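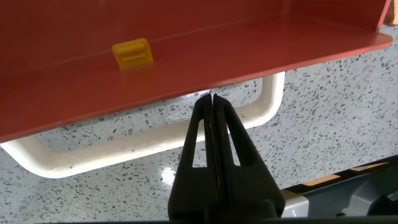 What we learned moving seven miles

We moved in November, from the house on Riquelme Street to a two-bedroom apartment in Nostulbridge. Seven miles door to door. I had assumed a short move would be an easy one, and a few people have asked how it went, so I am writing it down while I still remember the order of things.

We had been in the house 12 years. When we moved in, everything we owned fit in one rented van and the back of Jeanie Chisholm's station wagon. This time the mover walked through with a clipboard, opened the basement door, looked down the stairs, and said he would need to come back to that part. His estimate was for 4,000 pounds, and that was after we had given away the piano.

Getting quotes

I called three moving companies. One never called back. One quoted over the phone without asking how many rooms we had. The third was Weltton, which is Fermín Cisternas and his two trucks, and he came out and looked. His price was higher than the phone quote. We went with him anyway, and the final bill matched the estimate except for an extra $100 for the third-floor stairs at the new building, which I had forgotten to mention. That was my mistake and he was decent about it.

If you are getting quotes, say what floor you are going to. Also say whether there is a long walk from the curb. At our building the truck had to stop at the corner because of a hydrant, and everything went down the sidewalk on dollies.

Boxes

We got most of our boxes free. The liquor store saves them if you ask early in the day, and they are the right size for books. I bought wardrobe boxes and would not do it again. They are expensive, they are awkward on stairs, and the clothes came out just as wrinkled as the ones I had stuffed in trash bags with the hangers sticking out the top.

Tape matters more than I expected. The cheap tape I started with let go overnight in the cold garage, and I came out in the morning to find a whole row of box bottoms hanging open. I redid them all with the better stuff.

For labels I started out with a system. There was a notebook, each box had a code, and the codes matched a list. By the second week I was writing KITCHEN or MISC on the side with a marker and moving on. The notebook itself got packed, and I found it last week in a box marked MISC.

The kitchen took the longest

Everybody told me to start with the kitchen and I started with the books, which was the wrong way around. Books take an evening. The kitchen took most of two weekends and we ate off paper plates at the end of it. Every drawer had things in it that did not belong to any other group of things. Birthday candles, a bag of rubber feet for a chair, takeout menus from places that closed years ago, a corkscrew, a second corkscrew, the warranty for a dishwasher that was already gone when we bought the house.

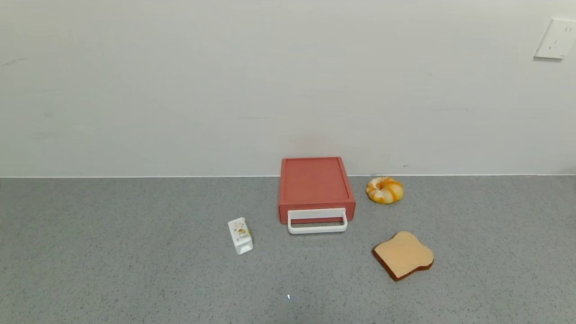

Toy toaster at the back of the counter.

The new kitchen has less cabinet space than the old one, and I knew that when we signed, but I had not worked out what it meant. It meant the stand mixer lives in the hall closet. The big stockpot went to my neighbor Uriel Medina, who makes soup for his whole family and will use it more than we did. We kept the good knives, one set of plates, and the cast iron. I have not missed anything else so far except the fine grater, which I am fairly sure got thrown out with the drawer liners.

What we got rid of, and how

The piano went first. You cannot sell an old upright, at least not where we live. I listed it, then listed it for free, then listed it for free with an offer to help carry. A church two towns over took it in the end. They brought six men and a ramp and had it out in twenty minutes. The wall behind it was a completely different color from the rest of the room.

Furniture did better. The dining table sold in a day. The couch did not sell and went to the dump, and I minded that more than I thought I would.

Paper was the hard one for me. I had two filing cabinets of it. I kept tax records, the closing papers, medical things, and one folder of letters. The rest I shredded, until the shredder overheated, and then I took the remaining bags to a shred event at the bank. If your bank does one, go. You wait in your car and they take it out of the trunk.

Pantelis Xenos, who I used to work with, has moved more often than anybody I know, and his advice was to put anything you cannot decide on into one box, write the month on it, and throw it out unopened if you have not gone looking by the same month next year. I have two of these boxes. We will see.

The day itself

The truck was supposed to come at 8 a.m. and came at 7:30, while I was still taking the bed apart. I had lost the hex key for it. Fermín had one on his key ring. He said it is always the bed.

They were loaded before noon. I drove over ahead of them with the cat, who complained the entire way and then went behind the refrigerator and stayed there until night. I wish I had shut her in the bathroom first, as the vet's office had told me to do.

One thing broke, a lamp, and it was one I had packed. One thing would not go up the stairs, which was the box spring. I had measured the elevator in the lobby without finding out that it is not for moving furniture. The box spring went to the curb and we slept on the mattress on the floor for a while. You can buy a box spring in two halves that bolt together, and we have one of those now.

Changing the address

I did the post office online and it took a few minutes. After that I kept a list on the refrigerator and added to it every time something turned up at the old house. The ones I forgot were the car insurance, the dentist, and the library in the old town, which wanted its card back. The new owner, Octavio Garrido, has been very patient. He texts me a photo of the envelope and I tell him whether to toss it.

The internet was the worst of it. I booked the switch for the day after the move and it happened nine days later. I did my work out of Tokis, the coffee place on the corner, and bought more muffins than I wanted so I could keep the table.

How it is now

Most of the boxes are empty and the rest are stacked in the second bedroom with a sheet over them. The apartment is warm, much warmer than the house ever was, and I have only turned the heat on a few times. I can hear the upstairs neighbors walk around in the morning, but not at night. I do not miss the gutters or the lawn. I do miss the garage, mainly for having somewhere to put a wet umbrella.

The heating bill for the first month has not come yet. When it does I will add it to the bottom of this post, next to the last one from the house.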